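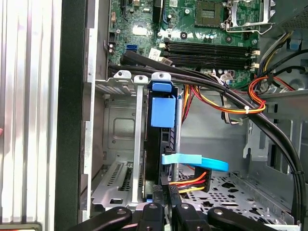
July, written up by Florencia Sepúlveda

I've been meaning to write up our club project for ages, and now term has finished I've finally got an evening and a big pot of tea, so here goes!

We're the robotics club at Jillmont, and this year our project is taking computers to bits. Or getting an arm to do it, which is a very different hobby. The college clears out old desktops and servers every summer and they go off for recycling whole, with perfectly good drives and memory still inside. Hipólito Aravena, who runs the club with me, wondered out loud in the first meeting whether we could teach an arm to strip them first. I said it sounded impossible and then couldn't stop thinking about it for the rest of the week.

So the project is called Drimel (a long story involving a misheard word in a noisy corridor) and the job we set ourselves is drives and memory, nothing else. Memory we do by hand at the moment. Drives are the arm's job, and wow, drives are hard.

What I love about it is how much you do with your own hands without noticing. When I pull a drive I find the latch by feel, give it a bit of a wiggle, nudge the cables out of the way with a knuckle and out it comes. The arm has two fingers and no knuckles. Every one of those little moves has to be a decision somebody in the club has made, and we've had some brilliant arguments over them! Do you go for the latch first, or get hold of the carrier and then worry about the latch? Do you come in from the front or straight down? The first years were all for straight down. The second years had already tried straight down.

And the cables, oh my word. A cable never sits in the same place twice. We can measure a case to the millimetre and the metal will be where we said it was, but a loop of wire just goes where it fancies. Shiny metal is the other headache. Move a lamp a hand's width and a edge that was easy to find goes completely white. We've ended up with tape on the bench marking where the lamp goes, and strict words for anyone who shifts it.

We drive the arm by hand for the practice runs and save each one, good or bad. We're up to 700 saved now, which I'm hugely proud of, and the target is 3,000 before we try training anything serious on it. Members book a slot and do a stint at the controls, then swap. I thought people would get bored. They argue over slots! Hipólito keeps a list on the door of who has done the most and I am nowhere near the top of it.

A few things we've picked up, in case another club fancies a go:

Open the fingers less than you think. Ours used to go in wide and catch on everything.

Slow at the end. Be as quick as you like above the case, but crawl for the last bit.

Take all the loose screws off the bench before you start. I still find them in my shoes.

Write down what went wrong straight away. By the time you've had a biscuit you'll have forgotten which way it slipped.

Next term we want to have a proper crack at memory. Those little end latches frighten me a bit, as you need to push them outwards without leaning on the board, and the whole module has to come up straight. Hipólito reckons new fingertips will do it and has already filled a page with sketches. We've got 50 left in the club kitty so they will be printed ones, and probably several goes at them.

If you're at Jillmont and want to join in, come along at five o'clock when we're back. You don't need to know any programming. Bring a jumper, the workshop is freezing.

Filed under: Club nights, Robots, Taking things apart

More from the blog
Our arm gets a new bench
A day out at Montecinos with the first years
Prerkis, our line follower, one year on
How I learned to crimp (badly)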